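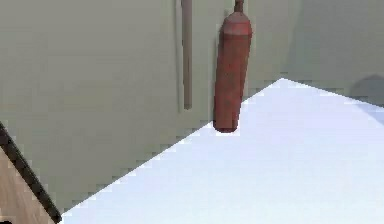
Ghazal Rezaei wrote on the course page: if the simulator knows where every object is, why do we bother collecting from the camera at all? We could hand the learner the positions and be finished by July.

It is a fair question and I will take it first, before the new material.

The simulator does know. Imrie keeps a full record of every body in the house, and you can read it out at any step. A policy trained on that record usually learns faster and needs fewer examples. The trouble comes when you want to run it anywhere else. A real apartment has no such record, and building one from camera input is a hard problem of its own. So in this course the learner gets what the camera gets, plus the joint readings of the arm. The full record is used for resetting, for scoring and for debugging. Please keep those uses apart in your code. Last year one group left the object positions in the observation by accident and had very good results for two weeks.

Course notes, unit 4
Gathering demonstrations in simulated homes
15 February 2018

What an example is

An example in our set is one episode: a reset, a task, a stream of observations and actions, and an end. The task is stored as a line of text. The observations are camera images and joint readings. The actions are the commands that were sent to the robot, which may differ from the motion that followed. Store both. When the arm pushes against a table edge the command says one thing and the joints say another, and the learner needs to be able to see that.

The class set holds 1,384 episodes. They were collected with Tutell, the driving tool you installed in unit 2, in the Imrie houses. You will add to it this month, and each group will add 27 episodes. The number is small on purpose. I want you to look at every one of them from start to finish.

Who drives

Take turns. A set collected by one person carries that person's habits. Some people always come at an object from the left, or stop and look for a second before closing the gripper. A learner copies the pause along with the grasp, and if the pause is long enough it may learn to stop and stay stopped. This is a common failure and it is hard to see in the training loss.

Swap drivers after each task, and write the driver's initials in the log. Tutell has a field for this. It will let you leave the field blank, so check.

Driving speed matters too. Go at a steady pace that you can hold for the whole episode. If you miss a grasp, do not stop the recording. Open, back off and try again. Those recoveries are some of the most useful data in the set, and students tend to throw them away because they look clumsy.

What the camera sees

A camera that rides on a moving robot spends much of its time pointed at things that have nothing to do with the task. It looks at bare wall, at the edge of a tabletop, through a doorway into the next room. The horizon tilts. Objects are cut off at the top or side. New drivers find this annoying and start to drive for the camera, lifting the wrist to get a tidy view before they move. Don't do that. The learner will meet the same bad views when it runs on its own, and it needs examples of what to do in them.

Rendering is another matter. Our images are small and the edges come out in steps, most of all where a pale surface meets a wall on a slant. Flat walls show faint blocks. You may be tempted to smooth this out before training. If you do, apply exactly the same step when you test, and note it in the report. A mismatch there has cost people more marks than any other mistake in this unit.

Changing the house

If all episodes begin from the same spot, the learner can do well by memorizing a path. It will look as if it understands the task until you move it a short distance. For that reason the reset script changes the robot's start position, its heading, and the place of the target object. It does not change the furniture or the pictures on the walls. Those belong to the house file. 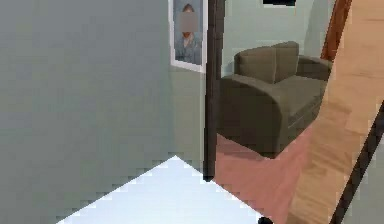

Fixed furniture has a cost that you should think about. A sofa in the next room or a frame on the wall becomes a landmark, and a learner can lean on it. Move to a house where the sofa is somewhere else and the policy turns the wrong way. Vasivo, the second simulator on the reading list, gets around this by swapping furniture at each reset, but its rooms sometimes come out in ways no one would live in, with a chair blocking the only door. We use Imrie with several house files instead. It is less varied and easier to debug.

Split your data by house, never by episode. If episodes from one house land in both training and test sets, the test score tells you very little about a new house. The Ziltavitz notes in the reading folder work through a case of this — read section 2 before the lab.

When to throw an episode out

Keep an episode if the task was done, even with mistakes along the way. Keep it in the separate failures folder if the task was not done but the recording is sound. Delete it only if the recording itself is broken. Signs of a broken recording:

The image stream and the joint stream have different lengths.
The time stamps jump backward.
The first image does not match the reset state in the log.
The same image repeats while the joints are moving.

The check script catches the first two. The others you have to find by watching.

Lab work

Collect your 27 episodes in the two houses assigned to your group. Watch them all at normal speed. For each, write one line in the log: the task, whether it was done, and anything odd. Then train the baseline from unit 3 on the class set alone, and again with your episodes added. Report both scores on the held-out house.

Do not expect a large change. If you get one, look for a leak before you write it up — start with the observation fields, then the split.

Bring the log to the lab on paper. Groups sharing a machine should book it through the usual sheet, and whoever has the last slot should copy the data off before logging out, as the local disk is wiped overnight.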